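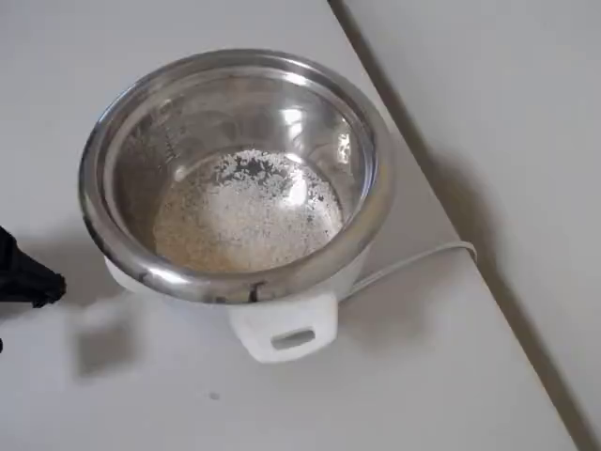 Olla de acero con el arroz crudo en el fondo, la pinza a la izquierda. Paso 3.

Cómo montar la rutina de arroz con el kit Jestix

Guía rápida para quien ya tiene el brazo atornillado y calibrado. Si no, primero el manual de Ruten, capítulo de montaje, y luego vuelves.

Lo que hace falta: kit Jestix con pinza de dos dedos, arrocera sencilla (la mía blanca, de las de olla extraíble), vaso medidor, mesa despejada. El kit me costó 660 euros con la fuente incluida. Caro, pero el soporte contesta.

1. Fija la posición de la arrocera. Cinta en la mesa, dos esquinas. El cable hacia el lado contrario al brazo — si no, lo engancha tarde o temprano.

2. Abre Dalisay (el programa, versión 201 o posterior) y carga la plantilla "olla abierta". Altura de aproximación: 244 mm desde la mesa. Con menos, la pinza roza el borde.

3. Echa el arroz y repártelo un poco. Mira el fondo antes de seguir. Granos oscuros, motas, lo que sea — se quitan a mano, el kit no distingue nada de eso.

4. Calibra la cámara. El acero pulido da muchos reflejos y las marcas de nivel casi no se leen. No te fies de ellas, mide el agua con el vaso y mete el dato en el programa.

5. Prueba en seco a velocidad baja. Tres pasadas. Si la pinza se desvía, repite el punto 1.

6. Agua, tapa, botón. La tapa la cierro yo, el modulo de tapas de Jandton todavía no lo he probado.

Florante Agbayani me pasó su perfil de velocidad y lleva casi 3.000 ciclos con él. Va mas suave que el de fábrica. Lo subo en junio, con los ajustes de la muñeca.

Pendiente: arroz integral. Ahí cambia el agua y hay que tocar los tiempos.

Usamos cookies propias y de terceros para mejorar tu experiencia. Aceptar todas · Configurar · Rechazar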